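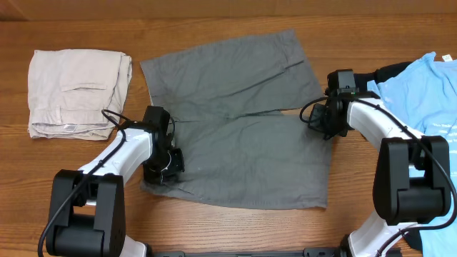 文／Lieselotte Heitmann

第六节　夹爪夹住不放（故障码21）

这一节我拖了很久才写，前面几节讲安装、讲标定，都还算顺手，轮到讲故障就头疼，因为Grullum双臂叠衣台最常出的这个毛病，我自己也吃过亏。先把情况说清楚，再带你一步一步处理。你要是现在正站在台子前面，屏幕上闪着21，那就先看下面的“注意”，再跳到6.2，背景以后再读也行。

6.1　到底出了什么事

2018年2月15日，我们在Gratilstead的工作间里跑叠短裤的程序，桌上摆着灰色短裤，左边是叠好的米色裤子，右边还有一件浅蓝T恤等着。左臂夹住裤边，正要往中间折，突然停了。右臂呢，没停！它照着原来的轨迹继续往外拉。裤子绷得像鼓面一样，我第一反应是伸手去扯布料，幸好Hildegard Dreßler在旁边喊了我一声，顺手拍了急停。

后来翻Cikance的日志，经过是这样的：左腕外侧那圈电缆松出来一截，手腕转到大角度的时候，电缆被别了一下，夹爪通讯断了。Rathjen夹爪有个脾气，通讯一断就保持最后的夹持力，既不松开也不加力。左臂报了21，右臂却没收到停机信号，因为我当时图省事，把“双臂联动停止”关掉了。没错，是我关的，后来也忘了开回来。

所以同一个故障码背后其实有两个问题：一个在电缆，一个在设置。只修一个的话，下回照样会来，我劝你两个都查。

注意：
报21的时候，夹爪还在出力，手臂也可能还在动。没按急停之前，手不要进两臂之间的区域，也不要去拉布料。布料一旦滑脱，绷着的那一下会带着手臂往回弹，我见过，挺吓人的。

注意：
夹爪上的绿色小灯亮着，只表示夹爪有电，和通讯通不通没关系。别看见绿灯就当它好了。

6.2　先停下来，把布料取出来

1. 按急停。台子侧面那个，别用软件里的“暂停”，暂停不切伺服。

2. 等3秒，看两条手臂是不是都稳住了。急停以后关节抱闸会“咔”一声，听见再往下走。

3. 让同事站到急停按钮旁边。只有你一个人的话，先去叫人，布料晚几分钟取出来没什么要紧的。

4. 打开Cikance，进“夹爪”页，选出问题的那一侧，点“手动释放”。急停状态下夹爪那一路供电还在，这个按钮是能用的。

5. 按钮是灰的，或者点了没动静，那就说明通讯还断着。这时候用随机附的小六角扳手，插进夹爪侧面的释放孔，逆时针慢慢转，感觉到松了就停，不要一直拧到底。我第一次就拧过头了，后来回零花了半个下午，唉。

6. 一只手托着布料，另一只手从桌面一侧把它抽出来。往下、往外抽，别往上提，往上容易挂到指片。

7. 看一眼指片之间有没有线头。短裤的缝线、T恤领口的小标签都爱卡在那里，用镊子夹出来就好，别拿刀片刮。

小提示：薄布料卡在指片里的时候，有人喜欢让手臂稍微退一点来“借力”，我不建议。抱闸还锁着，你一复位，它先做的是回到指令位置，方向和你想的不一定一样。

6.3　检查电缆

布料拿出来以后，切掉总电源，再动电缆。总电源！光按急停不够。

1. 从手腕开始，顺着手臂外侧一路摸到底座，摸有没有压扁、发硬或者起毛的地方。

2. 看手腕附近的弧圈。弧圈要留，太紧了手腕转不动；可是留得太大，它就会往夹爪那边甩，扫到桌面甚至勾住衣服。我现在的做法是留150毫米的余量，从最后一个扎带点量到夹爪插头。

3. 换掉松了的扎带。用带绒面的魔术贴，塑料扎带边缘太利，磨久了会割外皮。

4. 拔下夹爪插头，看针脚有没有歪，再插回去，拧紧锁环。锁环要拧到那道白线看不见为止。

5. 用手带着手腕转到两个极限位置，请同事看着弧圈。转的时候得先松抱闸，具体办法在第四节，松之前一定托住前臂，它会往下掉。

6. 左右两边都做一遍。坏的是左边，右边也不能跳过，两边的线是同一天扎的，松起来往往也差不多。

小提示：弧圈里要是混着一根细细的线，扎的时候单独给它留一点，别和粗电缆捆成一把。细线先受力，断了从外面又看不出来，查起来能把人查疯。 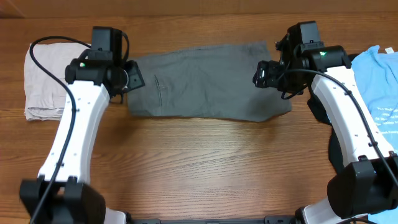
故障码清掉以后，可以直接接着跑原来的程序吗？

先把两臂回零，再从程序的第一步重新开始。断点续跑会让手臂按旧的布料位置去抓，而布料已经被你取走或者挪动过了。

6.4　把联动停止开回来

这一步我恨不得写三遍。

1. 重新上电，等Cikance启动完，先不要解除急停。

2. 进“安全”页，找到“双臂联动停止”，确认是打开的。要是开关旁边显示黄色三角，说明有人改过还没保存，点“保存到控制器”。

3. 同一页往下翻，有个“夹爪通讯中断时”的选项，出厂是“仅报警”。改成“报警并停止双臂”。我不太理解出厂为什么这么设，反正我们这里每台都改了。

4. 解除急停，两臂回零。回零时桌面中间最好什么都不放，旁边的衣服也往外挪一挪，免得被指片带走。

5. 点“自检”。自检会让夹爪开合，手臂不动。两侧都过了再往下。

注意：
有的程序文件会带着自己的安全设置，一载入就把你刚改的盖掉了。载入以后回到“安全”页再看一眼。我那次就是六月份从旧电脑拷来的程序，哪能想到里面还夹着这个。

6.5　试跑

别一上来就叠真衣服，也别一上来就全速，我知道你着急。

1. 把速度调到最低一档，空跑一轮，桌上不放布料。眼睛盯着弧圈，别盯屏幕。

2. 放一块旧毛巾，再跑一轮。毛巾厚，夹得住，扯一下也不心疼。

3. 跑到一半的时候，在软件里点“模拟通讯中断”，选左侧。两条手臂应该同时停住。只停一条的话，回6.4重来。

4. 右侧也模拟一次。

5. 换成短裤，连续跑3轮，都没报21，就可以慢慢把速度加回去了。每加一档看一轮，不要一下拉满。

试跑的时候你可能会看到夹爪轻轻压在布边上停一小会儿，那是它在等力传感器稳定，属于正常动作，和21无关。我刚开始用的时候每次都以为又坏了，手就往急停那儿伸。（伸过去也没什么错，按错了顶多重新回零一次，尽管按。）

6.6　还是报21，怎么办

先看它什么时候报。

一上电就报：多半是插头没锁好，回6.3第4步。

手腕转到某个角度才报：电缆内部可能有断芯。外皮看着好好的也别信，换一根新的再试。换下来的那根剪断再扔，不然过几个月又会有人当备件装回去，我们这儿就发生过。

夹厚布料时才报：查夹持力是不是设高了。Rathjen夹爪过流以后会自己断一下通讯，报出来的码和断线是同一个，挺坑的。把夹持力调低一档，再夹同一件衣服看看。

跑很久以后才报，凉下来又好了：摸一下夹爪的电机外壳（先停机），烫手就让它歇着，再检查指片的导轨是不是缺油。

上面几种都不像，就把Cikance的日志导出来，连同夹爪的序列号一起发给售后。日志要在断电之前导，一断电，最近那一段就没了。导出的按钮藏在“帮助”菜单里，我找了半天，写在这儿省得你也找。

记录本上也请写一笔：哪一侧、当时叠的是什么、手腕大概转到哪儿、换了什么。Hildegard的字写得很小，我的又很潦草，你们看不清就来问。下一节讲指片的更换，动手之前同样要先切总电源，新指片装好以后要重做6.4的自检和6.5的试跑。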